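Journal > Kitchen Odds and Ends > Bottles and Jars

Clearing the counter, and a few words in favor of the plastic shaker bottle

October 18, 2020

So I finally did the counter! If you've been reading a while you know I've been threatening to since January, when Róisín Ní Bhriain came over for dinner and had to hold her plate in her lap because there wasn't a free spot to put it down. She was very nice about it. I was mortified, and then I did nothing for months, as usual.

The rule I gave myself was that everything dry gets decanted or gets eaten. No more bags folded over with a clothespin. No more mystery envelopes of lentils behind the toaster. I had 11 half-open bags in the corner cupboard alone (two of them were the same brown rice, bought for the same recipe, which I have still never made), and that's before we get to the tea drawer, which deserves a post of its own and will get one.

Now, I love a glass jar as much as the next person. I have a whole shelf of them and I'm keeping them. But glass is heavy, my hands are usually a bit floury or soapy, and my kitchen floor is tile. I've lost 3 good jars to that floor. So for the things I pour or shake or scoop every day, I've gone over to plain clear plastic, and I'm a complete convert. Tall bottles especially! They take up so little room, you can see right away when you're running low, and if one goes over you say a mild word and pick it up again.

My favorite shape is the cocktail shaker kind – wide in the body, tapering at the shoulder, a narrower neck and a rounded cap on top. It's easy to grip at the neck, and the wide part holds far more than you'd think. I like the slightly frosted plastic too. It softens everything, and on a pale table in daylight it looks lovely, even with nothing fancy in it. 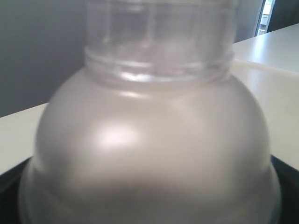
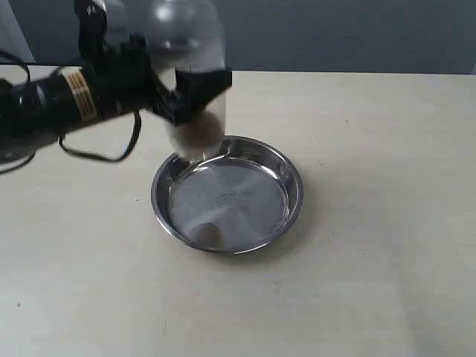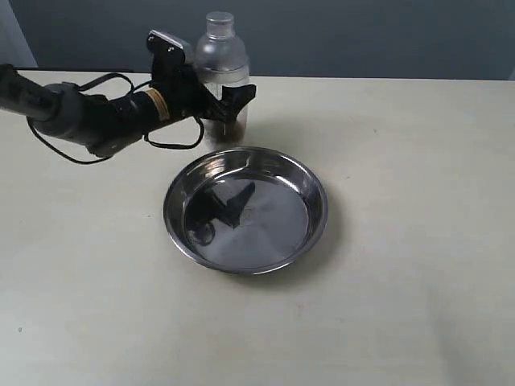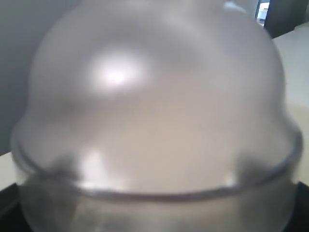
A few things I've learned, mostly by doing them wrong first.

Wash the bottle the night before. I know, I know. You want to fill it right now because the bag is open and you're in the mood. But a narrow neck holds on to water like you wouldn't believe, and one damp patch at the bottom will turn a nice pourable grain into a brick. I stand mine upside down in the dish rack overnight and then leave them on the windowsill through breakfast. Cillian Coughlan swears by a twist of paper towel pushed down inside, and he's right that it's faster, but then you have to get the paper towel out again. I spent most of one evening on that with a chopstick.

Put a dish underneath when you pour! This is my big one. Any shallow metal dish with sloped sides will do, a pie pan or a cake tin, and a wide rim is handy for picking it up afterward. Whatever misses the bottle lands in the pan and goes straight back in, and you don't find it under the stove six weeks later. I used to pour over the sink, which meant I was basically feeding the drain.

Don't fill to the top. Leave a good few fingers of air so you can give it a shake and loosen things up. Beans and seeds settle, and a bottle packed right up into the neck pours nothing at all and then everything at once.

Look at the threads now and then. Dust and crumbs get down in there and the cap stops sitting straight. An old toothbrush does a beautiful job, and I find it weirdly satisfying, so I did all of mine in one go with the radio on.

And write the cooking time on a bit of masking tape before you throw the bag away. Barley, I'm looking at you. I have guessed at barley more times than I'd like to admit, and I've had it both chewy enough to hurt and soft enough to spread.

What's left is the baking shelf, which I'm a little scared of. There are sprinkles up there from at least two apartments ago, and a block of something wrapped in foil that I keep moving from one side to the other. Róisín has offered to come and sit on the stool and be strict with me, and I think I'm going to take her up on it. There's room for her plate now!

If you have a good trick for brown sugar, please leave it in the comments. I've tried the slice of bread and I've tried the slice of apple, and both times I ended up with hard sugar and something sad to throw out.

Recent posts
The tea drawer, part one
Soup for when you have half a cabbage
Why I gave up on matching lids
Three ways with stale bread
My windowsill herbs, an update

This site uses cookies to remember your preferences. By continuing to read you agree to their use. OK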